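Shared Workroom: Tabletop Order and Storage of Small Items

The Randcombe building reopened its shared workroom to all members in September, following two months of repainting and new lighting. Use of the room has risen since then, and the tables are now in demand for most of the working day. The Facilities Office at Traltstead has therefore revised the guidance on keeping the tabletops in order. The revised guidance applies to all groups with access to the room, including those who come over from the Clillano site.

The first point concerns loose items. Cups, small parts and hand tools should be placed in a bin or tray when they are not in use. Shallow plastic bins with low walls are preferred, as their contents can be checked at a glance and they can be lifted away in one movement when the table has to be wiped down. Strong colors are easier to find against the white tabletops, and groups are asked to keep to one color for each table wherever possible.

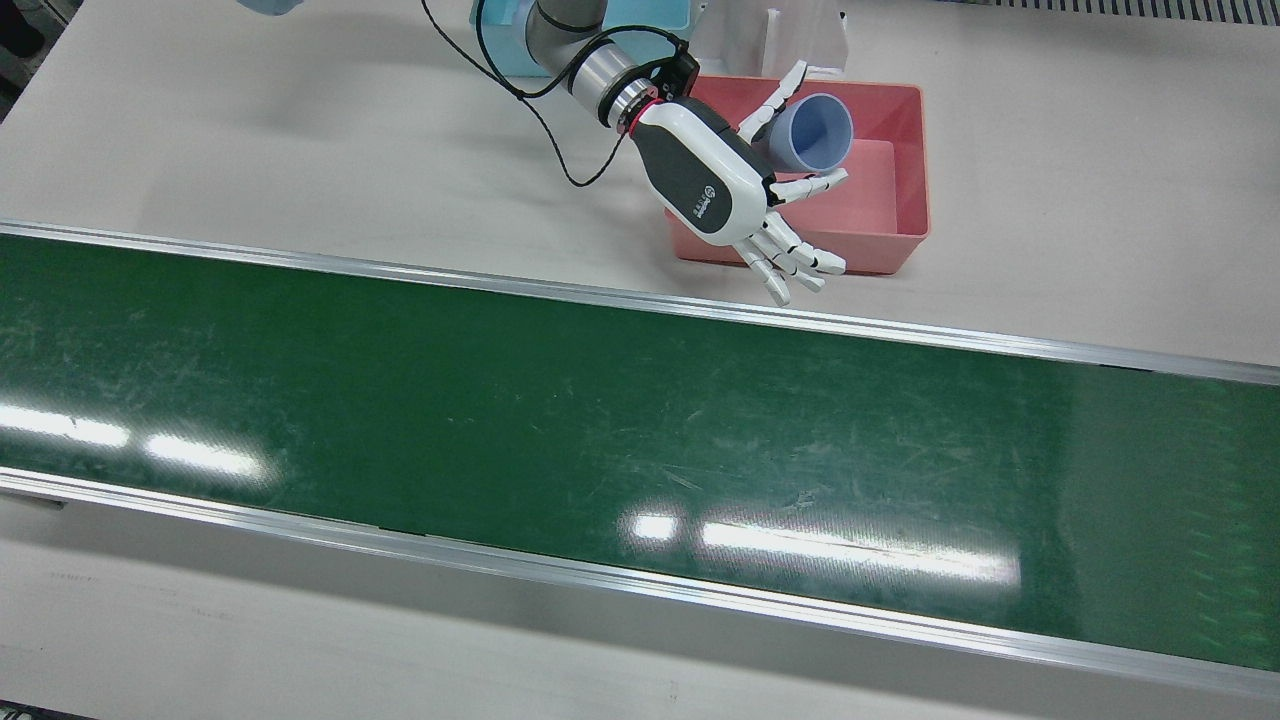
Bins may be drawn from the supply cupboard in Room 518. Each group may hold up to 8 at any one time. Any bin that is cracked or has lost its label should be returned to the same room for replacement. Drinking cups are not to be stored together with cups used for sorting or for trials, and the latter should be marked on the base in permanent ink.

The second point concerns personal belongings. Headphones, water bottles and similar articles are often set down on the tables in the course of the day and are still there in the evening. Members are asked to take such articles with them when they leave. Open shelves have been put up beside the entrance for use during working hours. Articles remaining on the shelves at 8 p.m. will be moved to the front desk and kept for two weeks.

Leads and clips call for particular attention. Test leads with alligator clips tangle quickly, and sorting them out takes time from the next person who needs them. They should be coiled singly, fastened with a fabric tie and hung on the rail. Power cables should not hang over the edge of a table where a chair may catch them. 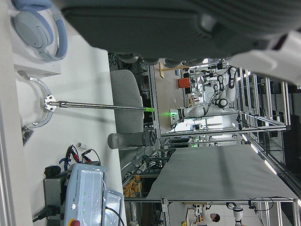 Emergency stop buttons must remain visible and within reach at all times. Bins, bottles, covers and clothing may not be placed on or in front of them. Control boxes are not to be used as shelves. Clamps and brackets fixed to a table may stay in position overnight, provided that the group responsible has entered them in the table log. Chairs should be pushed in at the end of each session.

An allowance of $2000 has been set aside this year for bins, cable ties, labels and additional shelving. Requests should be submitted on the form available at the front desk, stating the table number and the quantity required. Orders are placed with Adamczyk at the end of each month, and delivery is made to Room 518.

Printed copies of the revised guidance have been posted inside the workroom door. Questions may be addressed to the Facilities Office during opening hours.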